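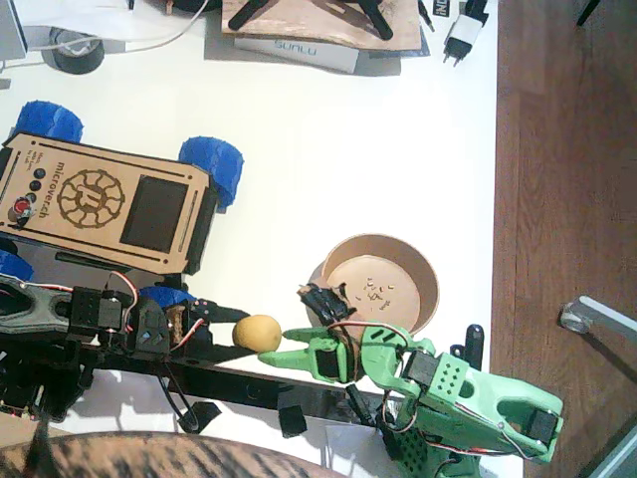
Bench notebook, Omska cell
6 June 2026

Picked this up from where the December notes stop. The green arm was drifting at the gripper end again. Commanded to the same taught point, the prongs landed a little short, and worse after the arm had been working a while. The black arm held its point, so I left its calibration alone and used it as the reference.

Power off at the adapter before touching anything. Then went through the green arm from base to tip:

Base clamp was fine. Shoulder horn screw fine. Elbow horn screw turned a good quarter before it bit, and the wrist one nearly as much. Put both back with a drop of the blue threadlocker and left it alone over lunch. The wrist servo still has a bit of play in the gears with the screw tight. It will do for now, but it goes on the order to Hernarby with 2 spare horns.

Took the finger off and looked at the holes. Slight ovaling at the one that carries most of the load. Reprinted finger is in the Fedoruk drawer, same file, 3 walls in place of 2. Not fitted yet. I want one clean run with the old one first so we can tell which change did what.

Wiring: the gripper servo lead was pulling tight at full reach. Gave it more slack at the wrist and checked it through the whole sweep by hand with power off. Please don't tie it back down to the upper link, that is how the last lead broke at the crimp.

Re-zeroed after that. Order that works:

1. Arm in the rest pose, power on, wait for all servos to report.
2. Load the Ustance offsets file, then clear the entries for elbow and wrist only.
3. Jog to the zero pose, check against the printed gauge, save.
4. Close the gripper on nothing and note the current. If it climbs before the prongs meet, the zero is off and you start over.

First try I forgot step 2 and saved on top of the old offsets. Wasted half an hour on that.

Reach check next, slow speed, stopping short of the rail.

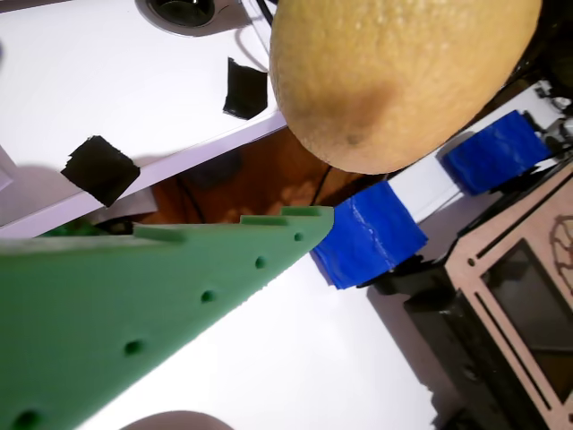

Green finger, tip up by the larger piece of blue tape on the rail.

Speed limit is set to low in the config and I would like it to stay there until the new finger is on. Copy of the old offsets is saved next to the new one with "old" on the end of the name.

Still to do:
fit the reprinted finger and repeat step 4
replace the wrist servo when it comes
label the two adapter leads, they look the same from the front
move the handoff point a little away from the rail if the drift comes back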